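Subject: Re: Moving the warehouse load to Plelora
Date: 21 November 2025
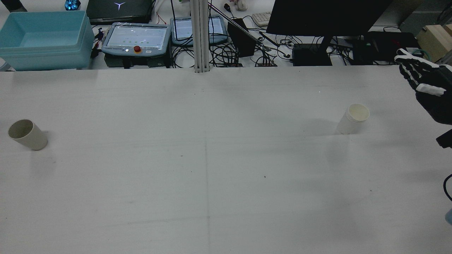
I've read the Plelora proposal twice now and I still can't find the part where somebody says what is wrong with the nightly job we have.

> We've had the Plelora connector on trial against the Bikow
> database and the results are very encouraging. The initial
> load took 4 minutes. Ongoing changes show up in the warehouse
> almost instantly, there's no code to maintain, and the vendor
> says 100 per cent of our existing tables are supported. I'd
> like to switch off the old scripts before the end of November
> unless there are objections.

Count this as an objection, or at least a request to slow down.

First, the 4 minutes. Which tables? The Bikow schema has 1,282 of them, and the trial config checked into the shared folder lists 75. I'd expect the small reference tables to go quickly with any tool you care to name. What I want to see is the billing history, with its three different ideas of what a time zone is, and the notes table with the oversized text columns. Neither is in the config.

Second, "supported". I went through the vendor's documentation last night and as far as I can tell a table counts as supported if the connector can read it. Whether deletes come across is a separate setting, and it's off by default. Our scripts do handle deletes. They do it in an ugly way, I'll grant you, but the finance reports depend on it. Has anyone deleted a row in the source during the trial and gone looking for it at the other end?

Third, no code to maintain. We said the same about Cellance, and I'm still looking after the folder of shell scripts that restarts it whenever it loses its connection. The work moved out of the repository and onto a settings page with no history, so when the behaviour changed we couldn't see who had changed what. If Plelora can export its job definitions as plain text I'd be a lot happier. Can it?

I'm not defending the old job for its own sake. The logging is terrible and the Whiteley feed has to be kicked by hand whenever they rename a column. If the connector fixes that feed alone it might be worth the licence — but then let's license it for that feed and leave the rest where it is.

What I'd suggest is running both in parallel through a full month end, with row counts and a checksum per table compared each morning. I can write the comparison query. If the numbers agree, I'll switch the old scripts off myself.

Also, the cost page in the proposal gives a price per row but doesn't say whether a re-sync gets billed again. Please ask them, and get the answer in writing.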